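**Ticket 708 - open day demo, sim station hangs / wrong object picked**
Opened by: Bit-na Woo
Status: open, workaround in place
Priority: high until April visit, then normal

Short version: Sikimon planner freezes on the second visitor's request. First one always fine. Reset button on the Kerar panel does not clear it, have to kill the whole thing and start over. Can't do that with a room full of parents watching.

Setup: demo machine in the front hall, big screen, Kerar panel on the tablet. Room file is "bedroom_table" from the Kwon set. Visitor types what they want moved, planner shows the route, simulated arm does it. Same build as last year except for the new Melel object library.

**Log**

9:10 - Cold start. Asked for the bowl. Fine.

9:14 - Asked for the laptop. Froze. Last line in the log:

`planner: waiting on scene lock (held by: session 1)`

So session 1 never lets go. Reset on the panel only resets the picture, not the session. Didn't know that, the help text says "full reset".

9:30 - Killed it, restarted, same thing. Three tries, three freezes, always the second request. Not the object then. Tried laptop first and bowl second, froze on the bowl.

9:45 - Rolled Melel library back to the old one. Second request goes through! But half the objects load as gray cubes. No good for visitors. Put the new one back.

10:20 - Cleared the cache by hand and reloaded the room.
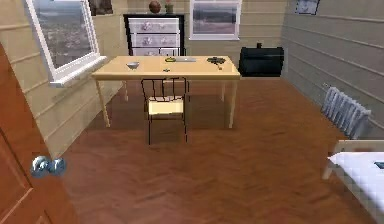
Second problem, might be its own ticket: name matching. Planner takes whatever the visitor types and goes for the closest label in the library, and the new labels are way too fussy. Typed "plant" wanting the dark leafy thing on the right side of the table, and it planned a route to the little pot on top of the dresser instead. The pot is out of reach from the demo position so the planner keeps retrying, count was up to 2,081 when I stopped it. No message on screen, just looks dead. A kid will type plant in the first minute, guaranteed. "Leaves" works. "Bowl" and "laptop" work.

10:50 - Put a reach limit in the room config so anything off the table gets refused with a message. Message reads "Target invalid (E9)". Ugly but at least it says something. Will reword if theres time.

11:15 - Back to the freeze. Wrote a small script that ends the session after every request and opens a fresh one. Adds a 3 second pause. Ran bowl, laptop, bowl, leaves, no freeze. Left it looping over lunch.

1:05 - Still going. Log clean, memory climbing slowly but nothing that matters for one afternoon.

1:20 - Tried it with the tablet on the hall wifi instead of the cable. Two requests lost. Tablet stays on the cable. Please do not move it to make room for the snack table, this happened last time.

**For whoever is on the station at the open day**

- Start with `demo_start_loop`, NOT the desktop icon. Icon still points to the old launcher.
- Wait for the panel to go green before handing over the tablet.
- If someone types "plant", they get the E9 message. Tell them to try "leaves".
- Don't press Reset. Tap End Session.
- If it hangs anyway, kill and restart from the terminal, then wait for green agian.

**Still open**

- Real fix for the scene lock. Script is a bandaid. Sent the log to the Sikimon people, no answer yet.
- Help text for Reset is wrong, needs changing.
- Label matching in Melel. Want "plant" to ask which one if there are two candidates.
- Desktop icon.

Leaving this open. Will do one more full run with the big screen on the night before, and add the result below.

- B. Woo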